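Collecting examples with the hand grippers: common questions

Grendelstead home recording program
Last updated 10 April 2020

What am I being asked to record?
Short examples of everyday tabletop jobs, done with the hand-held grippers in your kit. Each example is one job from start to finish: moving a piece of fruit, putting it in a bowl, closing a box. The recordings are used to train a controller that will do the same jobs on an arm.

How long is one example?
Most fruit examples take under a minute. If you lose track of what you were doing, stop the recording and start again. Don't join two attempts together.

How many do you need?
The target for the fruit task is 3000 accepted examples across all homes. We had 1210 at the end of November and have 2828 now. Each home is asked for 36 per session. You can do fewer. Please don't do more in one day, as people get tired and the movements get sloppy.

Do I have to clear the room first?
No. We want ordinary rooms with ordinary things in them. Clear enough table to work on and leave the rest. Put away mail, bank papers, family photos and anything else with personal details on it. Phones and tablets can stay on the table if the screens are off.

Does the tablecloth matter?
Plain and patterned cloths are both fine, and so is a bare table. Printed cloths are useful to us. The system has to learn which things can be picked up and which are only printed on the surface. If the cloth slides when you press on it, tape the corners underneath.

What fruit should I use?
Whatever you have, as long as it fits between the jaws. Mix sizes and colors. Small tomatoes count as fruit for this task. Skip anything soft enough to split. Change the layout between examples – a row one time, a cluster the next.
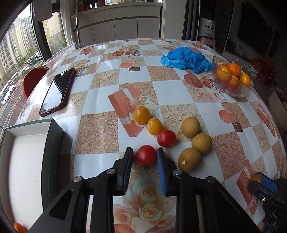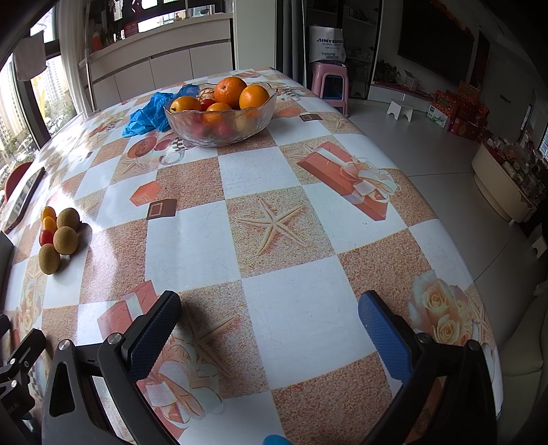 Fruit set out on a checkered cloth, with more in a glass bowl.

How wide should the jaws be at the start?
Open them fully before you press record. Hold still for one second, then begin. The still second lets us line up the two grippers in software.

Do I need to use both hands?
The fruit task is recorded with two grippers, one in each hand. The second hand doesn't have to do anything in every example, but keep hold of it and keep it switched on. If only one side records, the upload page will reject the pair.

I dropped the fruit. Is the example ruined?
No. Pick it up again with the gripper and carry on. Recoveries are worth having. If it rolls off the table, stop, put it back by hand and start a new example. Mark the old one as "incomplete" on the upload page.

Is sunlight from a window a problem?
Usually not. Glare on a shiny cloth is acceptable. Close the curtain only if the preview is so bright that you can't make out the fruit.

Can other people be in the room?
Ask them to stay out of view. If someone walks through, delete the example. We don't keep recordings with faces in them.

The pads are coming loose. What do I do?
Stop using that gripper. Spare pads are in the small bag in the lid of the case. Pitov supplies them, and the fitting sheet is in the same bag. Don't use glue – the pads have to come off again when we service the kit.

Who checks the recordings?
Nwosu does the review, normally within a week. You'll get a list showing accepted and rejected examples with a short reason for each. The most common reason is a late start, where the hand is already moving when the recording begins.

Are the instructions available in another language?
Yes, choose Polska from the menu at the top of the upload page for the Polish version. The rejection reasons are still in English only.

Can I eat the fruit afterward?
Yes. Wash it first.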